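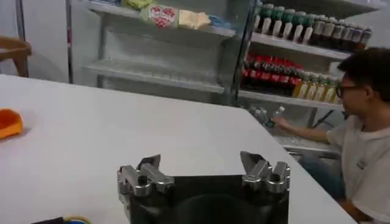

Sondenlow, May

Equipment > Shared space > Stokida Bench Rules Kit

Stokida Bench Rules Kit, order no. 724. For a robot arm at a table with people working the shelves next to it. Stores, mock stores, teaching rooms, picking trials.

New batch packed, ships from Friday. Old kit still usable, see the bottom of the page for what changed.

What the kit is for: the person side of the job. Your arm has its own manual and its own stops, and we don't touch those. What tends to be missing is the bit in between — who can reach where, when, and who says so. Person down at the bottom shelf with a hand on a bottle, fingers open over the table a short way off. Normal working day. Needs a rule before it starts, and the rule needs to be on the wall.

In the box

Wall sheet, wipe clean, one side print.
Table edge tape, two colors, 3 rolls.
Shelf flags, clip on. Fit boards with a front lip, also flat boards with the spare foot.
Hand cards, pocket size, one per person on shift.
Log pad, 184 pages. Last page is the reorder slip, so 183 to write on.
Not in the box: stops, light curtains, mats, anything with a wire.

The rules as printed

1. One person owns the arm. Name on the sheet, in pen, before power. If the owner leaves the room the arm gets stopped, no handing over by shouting.

2. Reaching in low is still reaching in. Bottom shelf counts. Someone crouched beside a table has their head near the height of the top, and they are looking at the shelf. Call "low" and wait for the owner to answer "held" before going down.

3. Open fingers are not a safe sign. An open gripper may be about to close. Look at the owner, not the fingers.

4. Table stays clear past the tape. Parts that belong to the task can sit at the edge. Cups, phones, keys, no.

5. Chairs outside the tape line, pushed back, never between a person and their way out.

6. Bottles and soft packs get restocked with the arm held. Doesn't matter that it's only one bottle.

7. Cables along the shelf side tied or covered. Check at start of shift and after any move of the units.

8. Anything odd goes in the log. Near touch, dropped pack, a stop that felt slow. Two lines is plenty.

Rule 2 is the one people argue with. We kept it. Upendo Muriithi ran the first set of these in a training room and wanted it moved to number one, we left the owner rule on top because without an owner there is nobody to answer the call.

Setting up

Takes roughly an hour the first time. Most of that is deciding where the tape goes.

Stop the arm. Find its real reach with whatever tool is fitted, from the maker's figures plus the tool, not by eye. Then mark. Outer color is where the reach ends plus your margin, inner color is task area only. If the outer line crosses a shelf, flag every board it crosses, including the lowest. Lots of sites flag eye level and stop there.

Rounded table corners: cut the tape short and lay it in pieces, it lifts if you bend it. Clean the top first, let it dry. On a white top use the dark roll for the outer line, the pale one dissapears.

Wall sheet goes where the owner can see it from the stop button.

What it doesn't do

Does not make a cell compliant with anything. You still need your own risk assessment for the arm, the tool and the load, done by somebody competent, and you follow whatever standards and local law apply to your site. We get asked for a certificate with the kit. There isn't one. Where our sheet and your assessment disagree, your assessment wins — cross out our line and write yours in.

Also not for fast industrial arms behind fencing. Different job. Ask for the Brolosard sheet set instead.

Changed from the last batch

Rule 6 reworded, used to say "heavy items", everyone had there own idea of heavy.
Hand cards a bit thicker.
Log pad now has a column for who was owner.
Flags were made by Illés, still are, new foot only. Old feet don't fit the new clips, order by batch if you're mixing.

Spares

Tape by the roll. Log pads single. Hand cards in any amount. Wall sheet replaced free if the print rubs off, send a picture of the old one.

Orders and questions to Lamai Yensuk at the Sondenlow desk, mornings are best. Please have the arm model, tool length and table size ready, saves a second call.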